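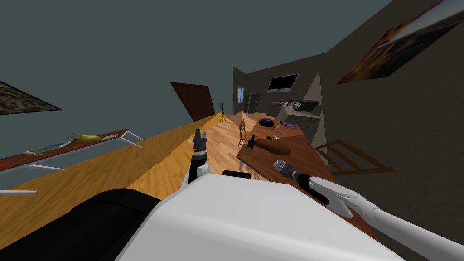
Informe de avance: programa de comedores y apoyo a la autonomía en casa
Zona Wetoddale
Para: Rüdiger Teuber, Fundación Kenico
De: Mohit Dixit, coordinación de terreno
11 de febrero de 2024

1. Resumen

Periodo complicado pero cerramos con casi todo lo comprometido. 334 personas mayores inscritas en el servicio de comidas. Ocho puntos de reparto abiertos, tal como pedía el convenio. Pendiente: el módulo de cocina adaptada (ver punto 4) y la parte de transporte de Disonstead, que sigue sin resolverse.

Gasto dentro de lo previsto salvo combustible. Detalle en la hoja adjunta.

2. Comidas

Más de 3000 menús servidos desde septiembre. La mayoría a domicilio, el resto en sala. El menú blando funciona bien, el de diabéticos ha dado quejas por repetitivo (demasiada acelga, nos lo dicen sin rodeos). Hemos hablado con la cocina central y a partir de este mes rotan las verduras cada dos semanas en lugar de cada cuatro.

Cambio de proveedor de pan. El anterior llegaba tarde tres mañanas de cada cinco y los repartidores salían sin él. Con el nuevo, sin incidencias hasta la fecha. Algo más caro, lo absorbemos con lo ahorrado en envases.

Envases: pasamos a bandeja retornable en cinco de los puntos. Devolución buena en los barrios del centro, floja en las casas dispersas. Normal, el repartidor pasa menos veces. Estamos probando a recoger solo los días de ruta larga. No extender al resto hasta ver cómo queda.

Temperaturas de entrega: registro completo en todas las rutas menos la norte, donde se estropeó el termómetro y tardamos en reponerlo. Falta esa serie, no la vamos a poder recuperar.

3. Visitas y seguimiento

Primera ronda de visitas terminada. Se preguntó por apetito, peso, quién hace la compra y si la persona come sola. Lo que más se repite es lo último. Mucha gente que sí tiene comida en casa pero no se sienta a comerla. Picotean de pie, o cenan un vaso de leche y a la cama.

Por eso proponemos reforzar la comida en sala una vez por semana, con transporte. En el punto de Wetoddale ya lo hacemos y la asistencia es estable. Sobremesa larga, cartas, alguien trae café. Poco coste para lo que aporta, a mi entender.

Derivaciones a servicios sociales: ocho. Todas comunicadas en plazo. De tres tenemos respuesta, de las otras seguimos esperando. Adjunto las fechas de envío por si desde la fundación se puede hacer alguna gestión, aquí ya hemos llamado varias veces.

4. Cocina adaptada

Retraso. El taller estaba previsto para otoño y no se ha podido dar. La sala del centro cívico se inundó y el ayuntamiento nos ofreció otra sin toma de agua, que no sirve. La empresa Singhal nos cede ahora un local con cocina completa, dos tardes por semana, sin alquiler. Pagamos limpieza y luz. Acuerdo firmado, falta el seguro.

Contenidos sin cambios: utensilios de mango grueso, abrir botes con poca fuerza, cocinar para uno, congelar raciones. Materiales comprados y guardados en el almacén. Las recetas están en letra grande, se corrigieron dos que llevaban demasiada sal.

Lista de interesados ya cerrada para el primer grupo. Preferimos grupos pequeños aunque alargue el calendario.

5. Disonstead

El punto flojo del informe. La furgoneta compartida no es viable: coincide el horario con el transporte escolar y nos la dan a partir de las dos, muy tarde para comer. Hemos mirado tres alternativas.

Taxi rural por bonos. Sencillo de gestionar, caro.
Ruta propia con conductor a media jornada. Más barato por persona si se llena, y no estamos seguros de que se llene.
Llevar la comida al local parroquial y que la gente vaya andando. Deja fuera justo a quien peor está.

Mi propuesta es la primera hasta el verano y revisar con datos. Necesito vuestro visto bueno porque supone mover dinero de la partida de formación a la de transporte, y el convenio pide autorizacion por escrito.

6. Personal

Baja de la auxiliar de la ruta sur, cubierta a los pocos días. Una incorporación en cocina. La formación en manipulación de alimentos está al día para todo el equipo, los certificados van en la carpeta compartida. El curso de disfagia se hizo a medias, la ponente enfermó y la segunda sesión queda por fijar.

Horas extra en diciembre por las comidas de fiestas. Compensadas con días libres, sin coste.

7. Presupuesto

Ejecución normal en personal y alimentos. Combustible por encima, ya avisado en el correo de enero. Equipamiento por debajo, a la espera del taller. No pedimos ampliación, solo el cambio de partida mencionado.

Faltan dos facturas del proveedor de bandejas. Reclamadas. En cuanto lleguen mando la hoja corregida, los totales no deberían moverse apenas.

8. Lo que sigue

Primer grupo de cocina adaptada en el local de Singhal, en cuanto esté el seguro.
Segunda ronda de visitas, con las mismas preguntas más una sobre hidratación.
Decisión sobre Disonstead.
Encuesta corta a familias, borrador hecho, me falta pasarlo a limpio.
Revisar la ficha de alergias. Hay datos antigüos de gente que cambió de medicación y no nos lo dijo.

Rüdiger, lo urgente es el punto 5. Si podéis contestar antes de que acabe el mes, los bonos entran en la facturación siguiente y no perdemos otro ciclo. Lo demás puede esperar a la reunión.

Mohit Dixit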